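Old tower as a home backup box, or just buy something?
Posted Friday, November 20, 2020 by Nivaldo Tavares
Reading time: 4 min

So my wife has 10 years of family photos on an external drive that now makes a clicking sound when you plug it in. I copied everything off it last night (took until 2 in the morning, don't ask) and it's all sitting on my laptop, which is now completely full. I need a real place to put this stuff.

I've got an old desktop tower in the closet. My idea is to put two 4 TB drives in it, mirror them, and leave it running in the hallway. My brother-in-law says I'm nuts and should just get one of those little Hastex two-bay boxes and be done with it. Who's right?

hallwaycloset
Your brother-in-law, sorry. I ran an old tower like that for years and the power bill annoyed me every single month. Got the Hastex in April and I forget it exists. It's slow when you first copy everything over – mine chewed on it all weekend – but after that who cares.

pennyloaf
Gonna disagree with hallwaycloset. If the tower is already paid for, use it! Those little boxes are fine until the company drops support, and then you've got a plastic brick with your photos inside. I had a Stanent do exactly that to me. A plain PC you can fix with parts from anywhere. 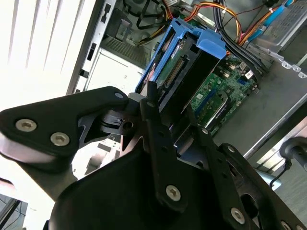
The other thing I like about a regular PC is you can pull a drive and read it in any other machine. With the Stanent I had to hunt down a second used one just to get my files back, and I was pretty mad about it.

dorset_mike
Both of you are skipping the important part. A mirror isn't a backup. If a kid deletes the vacation folder, it's gone from both drives at the same moment. Nivaldo, wherever you put this stuff, keep another copy outside the house. I have a drive at my sister's place and we swap it when I go over for dinner.

Nivaldo Tavares
Ok that one hadn't crossed my mind. We do have a kid, and he does delete things. Would one of the online services work for the outside copy? I was looking at Moura but my upload speed is terrible.

pennyloaf
Slow upload is fine, just let it run at night. My first one took 6 weeks. I use Fonden and have no complaints except the app is ugly.

hallwaycloset
6 weeks!! Just mail a drive to your mother. And I still say skip the tower, you'll be dusting it forever.

dorset_mike
I'd keep the clicking drive too, by the way. Stick it in a drawer and don't plug it in until you've opened a bunch of the copied photos and checked they're good. I once had a folder that looked fine until I clicked on anything in it.

Nivaldo Tavares
Opened a bunch just now and they look ok, except one folder of videos that won't play. Copying those over again tonight if the drive lets me. I think I'm going with the tower for now and a spare drive at my mom's. Brother-in-law has been informed and is not impressed.

Last updated: 4 days ago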